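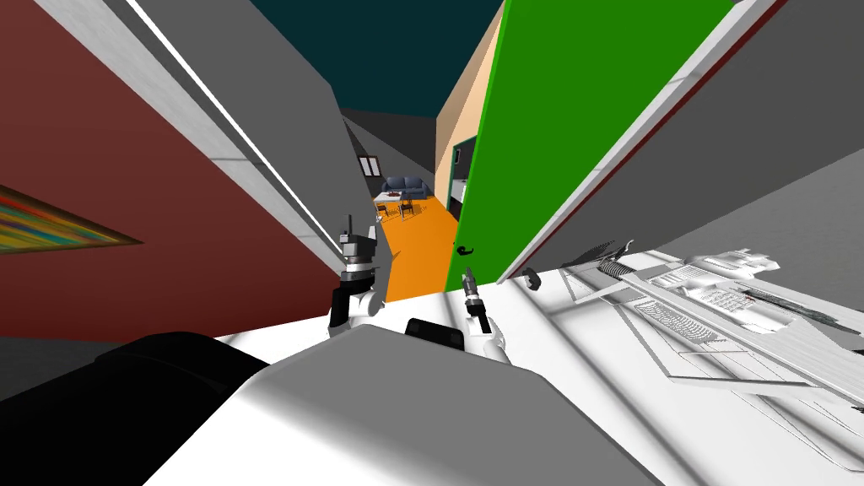

How to paint a hallway wall in a dark colour

A dark wall in a narrow hall is a two-day job if you leave proper drying time. Most of the work is in the filling and sanding, and most of the patchy results I get asked to put right come from people going straight to the tin. These notes are for emulsion on ordinary plaster that has been painted before. New plaster needs a mist coat first and is covered on its own page.

What you need

Dark emulsion, matt or soft sheen
Grey undercoat or a tinted primer
Fine surface filler and a filling knife
Sandpaper, 120 and 240 grit
Sugar soap, bucket, two sponges
Nine-inch roller with a medium pile sleeve
Two-inch angled brush
Low-tack masking tape
Dust sheets (cotton for the floor, plastic slides about)

Step 1. Clear the wall

Take down pictures, coat hooks and anything else that will come off. If a picture is going back in the same place, leave the screw in and paint up to it. Otherwise pull the fixing and fill the hole. Put the screws in an envelope and write on it which wall they came from.

Switch off the power before you loosen any socket or switch plates. Back the screws off just enough to get a brush behind the plate.

Step 2. Wash it

Hallway walls pick up grease at shoulder and hand height. Mix the sugar soap as it says on the packet, wash from the bottom up, then rinse with clean water from the top down. Leave it overnight if you can. In November, with the heating on and the front door shut, my hall was dry by the morning. With the heating off it took a good deal longer.

Step 3. Fill and sand

Shine a torch along the wall from one end. Dents that you can't see from the front will throw a shadow, and a dark paint with any sheen in it will show every one. Mark them with a pencil, fill slightly proud, and let the filler go hard. Sand with the 120 and finish with the 240. Wipe the dust off with a barely damp sponge.

Deep holes want two goes. Filler put in thick will sink and crack.

Step 4. Undercoat in grey

Reds are the worst for covering. Over white, I put four coats on the long wall at Fonley and could still see roller marks. Over a mid-grey undercoat the next job was done in two. Ask the paint counter to tint the primer if you don't fancy buying a separate tin.
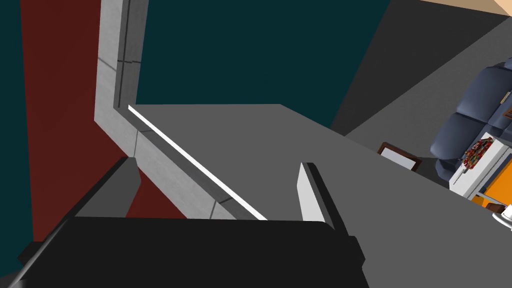 Step 5. Cut in

Tape the skirting and the door frames, pressing the edge down firmly with a clean filling knife. With the angled brush, paint a band two inches wide along the ceiling line, the corners and the skirting. Do one stretch at a time and roll up to it while it's still wet. If you cut in the whole hall first, you get a visible border.

Step 6. Roll the first coat

Load the roller evenly and work in strips from ceiling to skirting, each overlapping the last. Don't stop halfway along a wall. Finish every strip with a light upward stroke so the texture all lies the same way.

It will look dreadful at this stage. Leave it alone and don't go back over bits that are starting to dry.

Step 7. Second coat

Wait the full time given on the tin, then look for runs and knock them back with the 240. Stir the paint again right to the bottom. If you have opened more than one tin, mix them together in a bucket, even when the batch numbers match.

Step 8. Tape off and touch up

Pull the tape while the last coat is just tacky, back on itself at a low angle. If it has dried hard, run a sharp knife along the edge first. Keep a jam jar of the leftover paint, labelled with the colour and the room.

Give the wall a few days before you rehang anything heavy against it.

Page updated 16th August. Thanks to Shengli Jiang for the correction to Step 7.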